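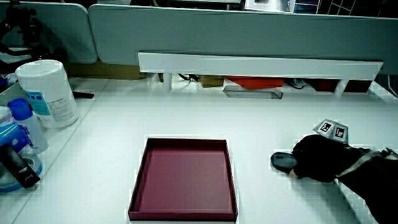

From: Marina Kouris
To: Jostmont Heating and Plumbing list
Date: 21 Jun 2025
Subject: Re: Boiler loses pressure overnight, no puddle anywhere

Filippos,

I went through something close to this in January with the Banau combi in our upstairs unit, so I'll put down what we did and in what order. My answers are under your paragraphs.

Filippos Liapis wrote:

> The system is a Prenlow combi boiler with eleven radiators, two floors,
> put in by the previous owner. I fill it to 1.5 bar in the evening and by
> morning the gauge is at 0.6 or a bit under. I have looked under every
> radiator and along every pipe I can get at and found nothing. The
> ceilings downstairs are clean.

First thing is to find out whether you are losing water or whether the expansion vessel has lost its air charge. They look alike on the gauge if you only check it morning and night. Fill it cold to 1.5, then run the heat for an hour and watch the needle. If it climbs up near 3 bar, the vessel isn't taking up the expansion. The relief valve opens at 3, dumps some water outside, and when everything cools the pressure is low. You would never see a puddle indoors.

Go outside and find the copper pipe that comes through the wall behind the boiler. Tie a sandwich bag over the end with a rubber band and leave it overnight. If there is water in it the next day, you have your answer, or half of it. Keep clear of the end of that pipe while the boiler is running, as what comes out can be very hot.

> The gauge hardly moves when the heat is on. Maybe from 1.5 to 1.7.

I missed this line the first time I read your message. If that's right, the vessel is probably fine and I would look at the valve itself. A relief valve that has lifted once with a bit of grit in the water often won't seat again, and then it drips at any pressure. The bag test still applies. Ours was letting by at 1 bar with the boiler switched off at the wall.

> Would closing the valves under the boiler tell me anything?

Yes, and it costs nothing. Turn the boiler off and let it cool. Fill to 1.5, then close both heating valves, flow and return. Don't touch the gas or the cold water feed. Leave it overnight with the heat off. If the gauge falls with the valves shut, the loss is inside the boiler, meaning the relief valve, an automatic air vent, the pump seal or the heat exchanger. If the gauge holds and then drops sharply when you open the valves again, the water is going out somewhere in the radiators or pipework. Open both valves fully before you fire it up. Tape a note over the controls if anyone else in the house is likely to turn it on.

Two cautions. Old isolating valves sometimes don't close all the way, so a slow fall doesn't prove much. And the packing on the spindle can start to weep after you turn it, so look at it again the next day with a dry paper towel.

> Spyros says to just put a bottle of leak sealer in and forget it. Is
> there a reason not to?

Spyros Deligiannis and I have disagreed about this on the list before. Sealer can close up a pinhole in a pipe under a floor. It won't do a thing for a relief valve, and I've seen it gum up an air vent. I'd keep it for last, after you know the loss is on the radiator side and you really can't get to the pipe. Check the boiler manual too. Some makers won't honor the warranty once it has been in the system.

> I was quoted 317 to replace the expansion vessel. Does that sound right?

I can't speak to the price where you are. What I would ask is whether he tested the one you have. It takes a tire gauge on the air valve with the water side drained down to zero. If he didn't do that, he's guessing, and from your gauge readings I don't think he's guessing well. If water comes out of the air valve when you press the pin, the diaphragm has gone and he was right after all.

Don't take the boiler cover off yourself if it forms part of the sealed case. On a lot of models it does. Everything I've described can be done from outside the case except the vessel check, and that one I'd leave to whoever services it.

> Last question, is it doing any harm to keep topping it up every day?

For a week while you find the cause, no. For a whole winter, yes. Each fill brings in fresh water with air in it, and it thins out the inhibitor. You get sludge, then cold spots at the bottom of the radiators, then a blocked plate exchanger. Once you've fixed the leak, have the inhibitor tested and dose it again. Make sure the filling loop is fully closed and disconnected between fills as well.

Zoi Spanos posted a drawing of the valve layout under a Prenlow a while back. It should be in the archive under "Prenlow filling loop." Abenezer Worku had the same model with the drain pipe run into a closed waste, so he couldn't see it dripping at all. If yours goes into a waste instead of through the wall, write to him. He had a clear section fitted.

For parts I've used Stefanou, who had the relief valve on the shelf. Take the old one with you if you can, or a photo of the rating plate. There were 2 versions for our boiler and they don't interchange.

Post the overnight readings when you have them, with the valves open and with them shut.

Marina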